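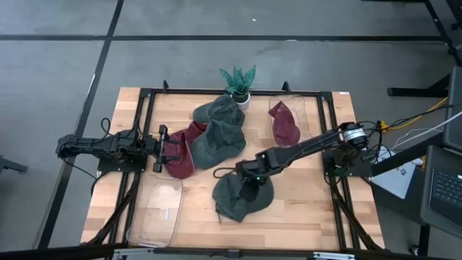
Soft cap

A soft cap is a brimmed or brimless hat made without a stiff lining, so that it can be folded, stacked or pushed into a container without lasting harm. That last claim is repeated by most sellers and should be read with some care. Cloth forgives a crease, but a brim with a board or plastic insert often does not.

Storage

Three methods are in common use: hanging, nesting and binning. Nesting, in which each crown is set inside the next, takes the least room and keeps the brims in line. Binning means dropping the caps into an open tub, often a clear one so the colours can be seen from outside. Household guides praise clear tubs highly, though the benefit is doubtful once the top layer hides everything under it.

The Hultberg method, named for a storage catalogue of the 1980s, calls for sorting by colour before anything is put away. Its supporters say this saves time. The only figures usually cited come from a shop survey at Britorthorpe, which covered 14 households over 2 weeks and had no comparison group. A later leaflet from Grekoslow, a maker of tubs, raised the recommended limit to 12 caps per container without saying how the number was reached.

Care

Caps should be dry before they are stacked. Advice to stuff the crown with paper is widespread - it may help a felt cap, but there is little to show it does anything for knitted or cotton ones. Cedar blocks are also sold for the purpose, with similar evidence.

See also: Hat box; Hat rack; Wardrobe storage

Last revised 18 November 2021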